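Search this notebook
Go

July 4, 2019

Whole building is empty for the holiday and I have the bench to myself, so I'm finally writing up the rye starter business before I forget which jar was which. (Jiahui Long, if you're reading this later, yes, I moved your jars. They're on the top shelf, left side, same order you had them.)

Where we are: the Arsenault starter and the Zundoda starter have now both been on the new flour for 8 days. Same feed, same water, same time of day, give or take whenever I get out of bed. The Arsenault one is a champ! It doubles by lunchtime, smells like green apples, and when I drag a spoon through it you get those long stretchy webs. Zundoda is slower and a lot more sour, kind of a nail polish thing going on when I take the lid off, and I've been fighting with it all week.

First thought was temperature. The shelf over the radiator pipe reads 68 on the little dial thermometer, and I always figured that was fine, but I had the dial sitting at the back against the wall and the jars at the front by the window. Dumb. Moved the dial up to the front this morning and will see what it says tonight. If it's much colder there, then half of what I wrote in the spring about Zundoda being "lazy" needs a big line through it.

Second thought was the flour. We switched from the Grirkel medium rye to the Dorbridge whole rye because the Grirkel bag ran out and I couldn't face the drive. The Dorbridge is coarser, you can feel it between your fingers, and it drinks a ton more water. So an equal-weight feed that used to give me pancake batter now gives me something like wet cement, and a stiff starter is going to rise differently, period. I should have adjusted on day one. I didn't, I just kept going and grumbling at the jar.

So today I split Zundoda into four. Jar A is the same as before. Jar B gets extra water until it looks like the old batter (I did this by eye, then wrote the weight on the tape). Jar C gets half Dorbridge and half plain white bread flour. Jar D gets a smaller scoop of old starter in a bigger feed, on the theory that it's just plain hungry and running out of food overnight. I like D for the nail polish smell. Jiahui likes B. We have a lemon bar riding on it.

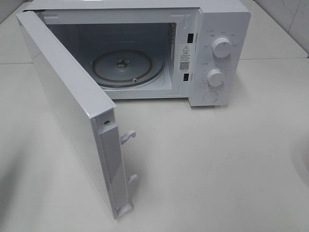
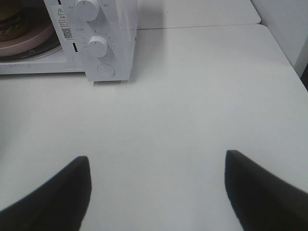 Okay, notes on the actual feeding, because last time I left this out and then couldn't repeat my own work:

Stir the jar down first. I'd been scooping off the top, and the top is always the bubbly part, so the scoop weighs less than it looks and it's a pain to hit the number. Stirred down it behaves.

Water goes in before flour. Swish the old starter around until it's milky, then dump in the rye and go after it with the handle end of the wooden spoon. The spoon end just makes a big ball that climbs up at you.

Scrape the sides!! I know, I know. But a clean jar is the only way I can see the line later, and dried rye on glass is basically concrete. Rubber band goes at the level right after scraping.

Lids on loose. I screwed one down tight back in November and it hissed at me for a good long while when I opened it, and I was picking rye off my glasses.

For the loaf itself (the Arsenault one, baked last night): dense but not gummy, nice dark crust, a bit of a flying roof on one end where I think I shaped it too loosely. Crumb is tighter than the last Grirkel loaf and I kind of prefer it, you can slice it really thin and it doesn't fall apart under butter. Caraway was too much. I doubled it because I love it and now it's all I can taste, so back to the old amount next time. It also needed a full day wrapped in a towel before cutting, and I gave it about half that because I have no patience.

Still to do:

- check the dial at the front of the shelf, evening and again first thing
- feed all the Zundoda jars at the same time tomorrow, no sleeping in
- photograph the rubber bands before stirring anything down
- find out if anyone wants the discard before I make yet another batch of crackers
- order more Grirkel so we can run the two ryes next to each other for real

Quick check before I close up: B has crept over its band already, and C has some bubbles along the glass. A is doing nothing. D too, but with that little starter in it I wouldn't expect much before bedtime. Jiahui is going to be unbearable if B wins.

4 comments
68 shares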